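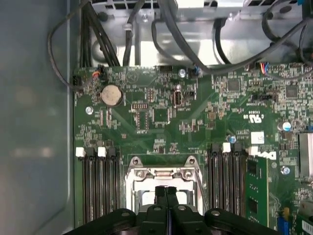 Coin cell still in there. Dell board, green as ever.

Jul 8, 2020

Old desktop open on the bench agian. Plan is to strip it, clean it, and decide if it's worth keeping. Cables first. So many plugs up by the drive cage, labeled mine with tape this time. Took 40 minutes, mostly dithering.

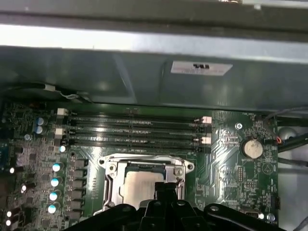 Memory and the processor

Four slots, all empty. Ordered 2 sticks from Clistura, no sign of them yet. Might be September at this rate.

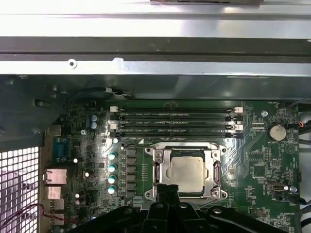
2 min read

Heat spreader looks a bit smudged. Wipe, new paste, cooler back on. Then the fan, wich I keep putting off. More when the memory shows up.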